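Varnis Pistol Grip Handle, Black

Item 399 - Replacement and add-on handles by Hullus

The Varnis is a curved hand grip for equipment that is held for long stretches and switched on and off with the thumb. It is sold on its own, without cable or mounting hardware, and fits any Hullus base with the standard Lam socket. If your base was bought before May 2017, check the underside for the letter L. Older bases without it need the Brinex adapter, sold separately.

Handles ship fully assembled. The wiring is already run to the connector at the foot, so there is nothing to open or solder. Push the handle into the socket until it clicks, then tighten the collar by hand.
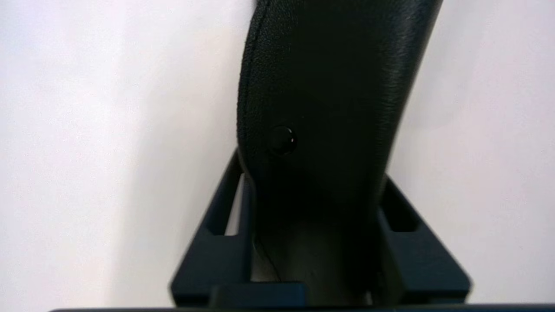 Grip comfort depends mostly on how the handle fills the palm, and we get more questions on that than on anything else. The Varnis comes in 3 sizes, and the shape is the same in all of them. It is widest toward the top and draws in to a waist lower down, so the lower fingers have somewhere to settle. The upper part has a fine pebbled texture, while the lower part is smoother and wipes clean easily. The small round button is domed and glossy, and you can find it by feel - useful if you work in gloves.

Choose small for a narrow palm, medium for most adults and large if you wear padded gloves. Between sizes, take the smaller one.

Care: wipe with a damp cloth and mild soap. Do not soak the handle or use solvent on the textured part. Let it dry before you plug it back in.

Warranty: 3 years on the switch and wiring. Normal wear to the surface is not covered.

Delivery: in-stock sizes leave our warehouse within four working days. Unused handles can be returned in the original box.

Page updated 31 Jan 2019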